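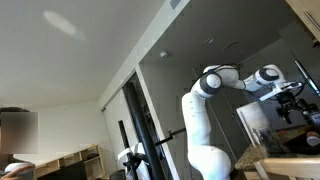
I've been meaning to write about worktops ever since we moved, mostly because I've become a bit of a bore on the subject and I'd rather bore you lot than Lachlan. We had white laminate in the old flat and every crumb, coffee ring and splash of gravy announced itself from the hallway. I wiped that thing down morning and night and it still looked grubby by lunch. Now we've got speckled granite, all tan and brown and grey, and it'll swallow half a slice of toast without showing a thing. I thought this would be wonderful. It is, mostly! But it has made me lazy in a way I didn't see coming, and I only find out what's on it when I lean an elbow in something.

So I've started cleaning it by feel. You go over it with a flat palm before you go over it with a cloth, and your hand tells you where the sugar is. Sheena Leckie from my old work taught me that one (she has a black gloss worktop and two teenagers, so she's earned her opinions) and it's the single best bit of kitchen advice I've had in years. Palm, damp cloth, dry cloth. If I skip the dry cloth I get smears when the light comes across it in the evening, which is the only time this stone ever shows anything at all.

The other thing I've learned is to be a bit careful what I spray on it. I used to go at the laminate with vinegar and water because my mum did, and when we first got the keys I was halfway through doing the same here when Lachlan shouted from the other room that he'd read you shouldn't. He was right, annoyingly. It's washing-up liquid and warm water now, barely a drop, and I've stopped buying the fancy stuff. I did try a bottle of Dorby stone polish from the hardware shop in Pudar and I'm still not sure it did anything apart from make the kitchen smell of a dentist's.

Mind you, wiping is the easy part. The hard part is that you have to lift everything up first, and that brings me to the end bit that sticks out into the room, where we've got the chairs. I don't know what it is about a flat surface at the end of a kitchen. You walk in, your hands are full, it's there, down it all goes. Have a look at the state of it.

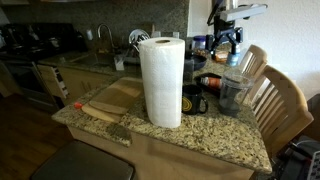
KITCHEN > Worktops & Clutter

I mean, a frying pan. Not on the hob, not in the cupboard, just sitting on the counter like it lives there. And a spray bottle by the wall, and a bottle lying on its side between a mug and the blender cup, and some little red thing next to the chopping boards that might be a bottle top. I walk past this sort of thing a dozen times a day and don't see it until I'm trying to roll out pastry.

Lachlan Henare, love of my life, believes that a thing is tidy if it's upright. I believe a thing is tidy if it's in a cupboard. We've been having this conversation for three years and I don't expect we'll finish it soon. But we did finally sit down with a pot of tea and agree what's allowed to stay out, and I thought I'd put the list here, partly so I can point to it later.

The kitchen roll can stay. I used to have it on one of those wall holders and it came off in a great lump of plaster, and then I had a wooden stand which took up more room than the roll did. A fat new roll stands up perfectly well by itself. When it gets down to the last thin bit it falls over if you breathe near it, so at that point it goes under the sink for the car and a new one comes out.

The chopping boards can stay too, but only if they're stacked properly, smaller on top of larger and pushed right back. I like pale wooden ones, I like having them to hand, and if I put them in a cupboard I end up cutting a lemon on a plate. I oil mine when they start looking thirsty. I was told to do it every month and I do it more like once a season, with a big session in December before everyone descends on us.

The washing-up rack stays by the sink, and I won't hear a word about it. Plates standing up in a rack dry themselves and I've got better things to do. I know some of you put yours away after every meal (hello Sheena) and I think you're marvellous, but I'm not going to become you.

Everything else goes home at night. Pans to the pan drawer. Jars in with the other jars. Mugs in the sink even if you're "still drinking that". The blender cup is the one we argue about, as Lachlan uses it every morning and says putting it away is pointless, and I say by that logic we should leave the bed in the hall. We've settled on it being allowed out on weekdays.

I should say something about the chairs, since a couple of you asked after my last post. I love the slatted backs, I do, and the light wood goes so well with the cupboards. But they tuck in against the counter with the backs facing out, and a slatted chair back is basically a clothes rail. Cardigans, tote bags, a damp tea towel, all of it. I've been wiping between the slats with an old sock over my hand and it's the quickest way I've found. If anyone has a better one please tell me in the comments!

We had looked at stools instead. There was a lovely pair in Malinowski's window at £83 each and I very nearly did it, but you can't lean back on a stool, and I do a lot of leaning back. I'm also not convinced Lachlan's dad would get up onto one.

Anyway, we've kept to the list for a fortnight, apart from one evening when there was a 1000-piece jigsaw spread over the whole end and we ate tea off our laps. It's a view of Droltow harbour and it's nearly all sky. I've moved it to a board under the bed until I can face it again.

Next time I want to have a go at the drawer with the takeaway menus in it, so if you've got a system for small odd things that don't belong anywhere, send it over.

Posted August 30, 2020 in Kitchen, Tidying Up, Him Indoors

Search this blog Type and press enter

Contact | © All words my own | Back to top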